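Okay friends, the great chair question of October 2019 continues, and I promised those of you who asked that I'd write it up properly once I'd made up my mind. Settle in, this may take a few posts!

Quick background for anybody new – I do the bookkeeping for a little shop in Tolville, and after 14 years on the same squashy old seat my lower back finally sent me a bill.

So I went mesh. Gray mesh back, thick dark frame, very serious looking. 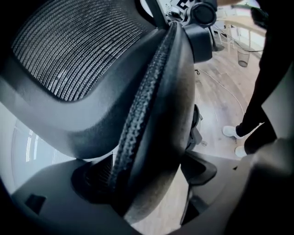
My sister Evangelia Pappas (hi, Evangelia!) had warned me that the first week would feel strange, and it did. I kept perching on the front like I was waiting for a bus. By day 6 I was leaning back without thinking about it, and my shoulders had come down from around my ears.

A few of you wanted to know about upkeep. Mesh does collect dust, so I go over mine with the soft brush from the vacuum, and then a barely damp cloth for the plastic. The textured strip along the side of the back gets an old toothbrush – lovely little job with the radio on.

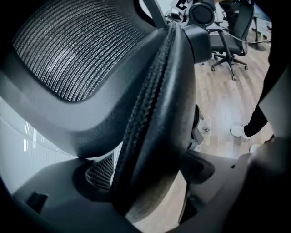

Mesh, side strip and a bit of the works under the seat.

Next up is the desk height, and I already have 127 opinions on that. Send me yours anyway, I do read every one!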